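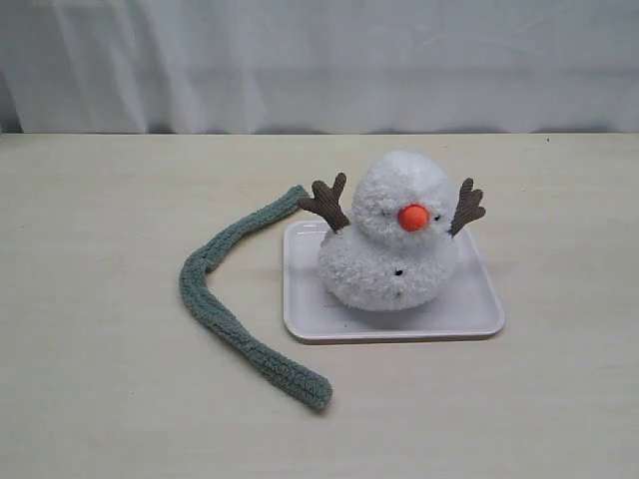 A race car goes around a corner because four patches of rubber, each one not a lot bigger than your dad's shoe print, are holding on to the road. That's all there is. The engine can be a marvel and the driver can be a genius, and if those four patches let go, the whole lot slides off sideways into the gravel with a very expensive noise. Think of a plush snowman sitting on a tray on a table. Pull the tray slowly and the snowman comes along for the ride. Yank it, and the snowman stays more or less where it was and falls over. The thing that makes it come along is called grip, and grown-ups in matching jackets spend their whole lives worrying about it.

What is grip, then?

When two things touch, they resist sliding past each other. The proper word is friction. You use it to walk, to hold a pencil, and to stay on your chair during math. Tires are made to have a great deal of it. The rubber is soft enough to squash down into all the tiny bumps in the road, and when it's warm it gets a bit sticky as well.

Warm is the important word. Cold racing tires are hopeless. That is why the cars weave left and right behind the pace car like a puppy looking for somewhere to pee. The drivers are putting heat into the rubber. Get the tires too hot, though, and the surface starts to tear and go greasy, and then you are hopeless again, only faster.

Soft or hard?

Teams get to choose between softer tires and harder ones. Soft tires grip beautifully and wear out quickly. Hard tires last for ages and complain about it the whole way. If you have ever used a very soft eraser, you know the problem: it works wonderfully, and then there isn't any eraser.

Suppose two drivers are having a race. We'll call them Daichi Miyazaki, who drives for Team Zakik, and Armelle Leclerc, who drives for Team Ferrand. Daichi starts on soft tires and shoots off into the lead. Everyone at Zakik looks very pleased with themselves. Armelle starts on hard tires and drops back to seventh, and her brother Fabrice, watching from the garage, eats his sandwich in a worried way.

Then, on lap 9, Daichi's car starts to slither. He has to stop for new tires, and while he's sitting still, six mechanics are doing their best and the rest of the field is going past. Armelle keeps on going. By the time she finally stops, she has caught up all the places she lost. Who wins after that depends on how well everybody did their sums.

The people doing the sums

Each team has a person called a strategist, whose job is to decide when to stop. At Ferrand it's Peter Šindelář. He has a lot of screens and a cup of tea he never gets to finish. If he calls Armelle in at the right moment, people say what a brilliant drive she had. If he calls her in at the wrong moment, people say what was Peter thinking.

Why are some tires bald?

You may have noticed that racing tires often have no pattern on them. Your family car's tires have grooves, and so do the bottoms of your sneakers. Grooves are there for water. They give it somewhere to go, so that the rubber can reach the road. On a dry track there's no water to get rid of, and a groove is only a place where there could have been rubber and isn't. So dry-weather racing tires are smooth, and are called slicks.

If it rains, slicks are about as useful as a bar of soap. The car rides up on a thin layer of water and the steering wheel becomes a decoration. This is called aquaplaning, or hydroplaning. Everybody rushes in for tires with grooves, all at the same time, and the pit lane looks like a school cafeteria on pizza day.

Air helps too

Those big wings on a race car do the opposite of what an airplane's wings do. They push the car down. The harder the tires are pressed onto the road, the more grip they have, and the faster the car can go around a corner. The wings work best at high speed, so in a fast corner a driver who gets nervous and slows down too much can end up with less grip than a driver who was brave. Please do not explain this to whoever drives you to school.

Try it yourself

Put a toy car on a tray and tilt the tray until the car slides sideways. Now wrap a rubber band around each wheel and try again. You should be able to tilt it further. Then wet the tray and see what happens. Use a towel.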